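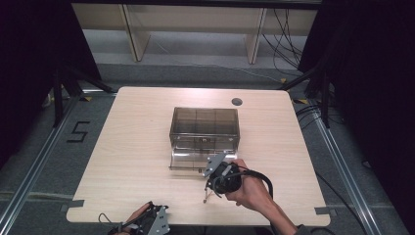

Chae are a Canadian chamber pop group formed in Hamilton, Ontario. The group consists of Ha-rang Min (vocals, keyboards), Maya Zein (guitar, vocals), Tianyou Kang (bass guitar, clarinet) and Sekar Tarigan (drums, percussion). Their second studio album, Grindudico, was released on 16 August 2025 by the independent label Jerix.

History

Min and Zein began writing together while enrolled in the same university music program. Kang joined after answering a notice for a bassist who could read notation, and Tarigan replaced the group's original drummer, Ye-rin Hong, before any recordings were issued. Hong remained as an arranger and is credited with the string parts on both albums.

The debut album, Skitedix, was recorded in a rented church hall over one winter and mixed the following February. It was self-released in an edition of 588 vinyl copies, with a cassette version limited to 126. Jerix licensed the recording after the vinyl sold out and reissued it with two additional tracks, "Harbour Light" and "Grey Interval". 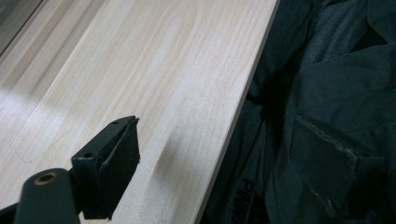

Grindudico was recorded largely to eight-track tape, with vocals and strings added digitally. The initial pressing was 2,000 copies. The closing track, "Ferry Theatre", runs for eleven minutes and was edited to four for radio.

Musical style

The group's arrangements centre on electric piano and close two-part vocal harmony. Most songs are in moderate triple metre. Kang's clarinet generally doubles the vocal line an octave below, a practice Min has attributed to the limited range of the group's early keyboard. Percussion is sparse, and Tarigan plays with brushes on all but three tracks of the debut. Lyrics are in English, with Korean verses on "Grey Interval" and "Second Neighbour".

Live performance

Chae perform as a quartet, with a string trio added for larger venues. Their highest paid attendance to date is 2,951, at an outdoor concert in Hamilton.

Discography

Skitedix (self-released; reissued by Jerix)
Grindudico (Jerix, 2025)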